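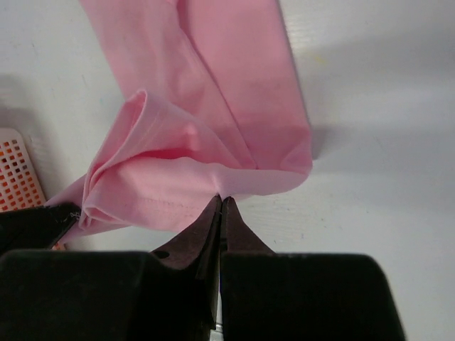
Search Skemville Neighbours Help... Go

Washer-dryer combo in a small unit – worth it or a waste of money?

topfloor_unit
February 2018 · 3,836 views · 30 comments

Hi all, we're moving to a two-bedroom unit in Skemville in April and the laundry is a cupboard. I mean it, you open the doors in the hallway and there's one tap set, one power point and a shelf. No room for a separate dryer, and body corporate won't let us hang anything on the balcony (don't get me started).

So I've been looking at combos. The one that fits is the Stukar, on sale for $1,710, and my sister-in-law reckons they're rubbish and take all day. There's also a cheaper Marar but it's a few centimetres too deep and the doors wouldn't shut. We're two adults and a kid who plays netball twice a week, so it's mostly school stuff, sports tops and towels. Does anyone live with one of these? Can you get through a normal week or will I be at the laundromat every Sunday?

Share (2)

soggy_socks

I've had a combo for three years, a Stukar but an older model, and I don't hate it! The thing you have to get your head around is that the dry load is a lot smaller than the wash load. Mine says eight kilos to wash and only five to dry, so if you fill it up and press the button for both, you come back hours later to a hot damp lump and you'll be cursing your sister-in-law for being right.

What I do is put a small load on after tea and set it to finish in the morning. Sheets go in on their own. Towels on their own as well, and never more than four.

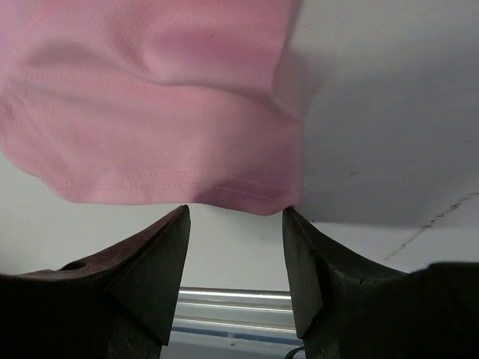
Sports gear I don't tumble at all. It's light and it dries overnight on an airer in the bathroom with the fan going, and the heat wrecks the stretch and makes the printed numbers peel. So your netball tops hardly count towards the dryer load, if that makes you feel better. Skip the fabric softener on those too – it coats the fibres and they hang on to the pong.

Oh, and check the lint situation before you buy. Mine has no lint filter you can get at, so it all goes down the drain hose and I have to clean out the pump trap every month or so. Gross but it takes five minutes. And measure the depth with the hoses on, the brochure doesn't include them.

Share (7)

dampcornerflat

dont do it. had one in a rental and it was always broken. get a heat pump dryer and stack it

Share

two_loads_a_day

Stacking is great if you've got the height but it sounds like you've got a shelf in the way, and plenty of landlords won't let you pull one out. Do you own the place or rent it?

If you do stay with the combo, spend a bit on a decent airer and a dehumidifier. We got ours from Skulby when they were clearing winter stock and it honestly does more work than the dryer ever did. Shut it in the spare room with the washing, door closed, window closed, and a full rack is done by breakfast. Lay things out flat and tug the seams straight first and you'll get away with no ironing as well.

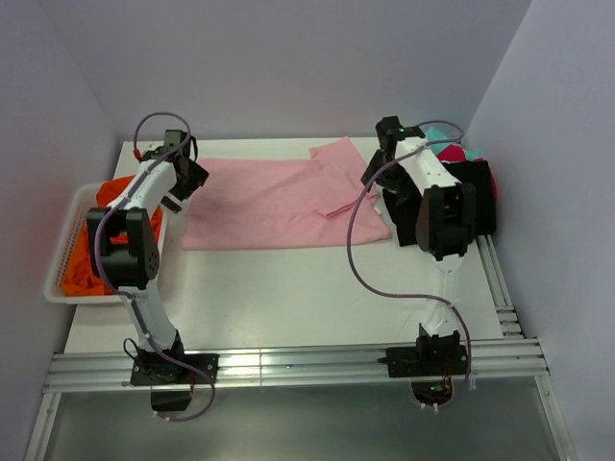
Pink cloth on a white tabletop.

One more thing for netball families: buy a second top if the club will sell you one. It's cheaper than a midnight wash before a Saturday game, and I've done a few of those.

Share (4)

Log in to add a reply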